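How Do You Test a Robot's Hand?

Filtico Kids Workshop Pages
30 Jan 2021

A robot arm is a chain of stiff parts called links. Between the links are joints. A motor in each joint turns the next link. The part at the end of the chain is the tool, and a tool that holds things is called a gripper.

Grippers come in many kinds. A suction gripper pulls air out of a rubber cup so that the cup sticks to a flat surface. A soft gripper has fingers that bend around an object. A two-finger gripper closes from both sides, the way you pinch a grape between your thumb and first finger.

At the Jilov workshop, two kinds of two-finger gripper were compared in October. The first kind, called Jatau in the notes, has smooth fingers. The second kind, called Miranda, has fingers with small teeth. Teeth help a finger hold on to an edge. They can also leave marks on soft things, such as a sponge.

A fair test changes one thing at a time. The arm, the table and the objects stay the same. The speed of the arm stays the same. Only the gripper changes. If the speed changed too, you could not tell which change made the difference.

Each gripper made 144 tries. One try has 4 steps:

Step 1. Move the open fingers to the object.
Step 2. Close the fingers.
Step 3. Lift the object and hold it still.
Step 4. Put the object down and open the fingers.

A try counts as a pass if the object does not fall before step 4. A try counts as a miss if the fingers close on air, or if the object slips out. A person writes down the result after each try.

Small round objects are hard to pick up. A round side touches a flat finger along a thin line, so there is not much surface to hold. A shallow tray is hard for a different reason. Its sides are low, and the fingers must come close to the table without hitting it. Clear plastic adds one more problem. Light passes through it, and a camera may not find its edges.

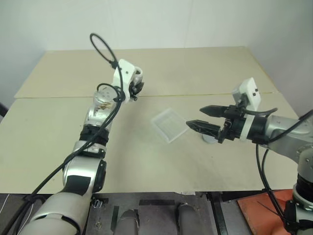
Why does a gripper need a camera near it?

A camera near the gripper gives the computer a close view of the object and the fingers. A camera far away may have its view blocked by the arm. The computer uses the close view to work out how far to move and when to close.

The next thing to compare is the controller. A controller is the part of the system that tells each motor how far to turn and how fast. It checks the position of a joint, compares it with the position it wants, and corrects the difference. Then it checks again. The controller in the October test did this 830 times every second.

A slow controller can let the arm swing past its target. A controller that corrects too strongly can make the arm shake. Engineers change the settings in small amounts and run the same moves again after each change.

Words to know

Link: a stiff part of a robot arm.
Joint: the place where 2 links meet and one can turn.
Gripper: a tool that holds objects.
Controller: the part that tells the motors what to do.
Try: one full run of a test, from start to finish.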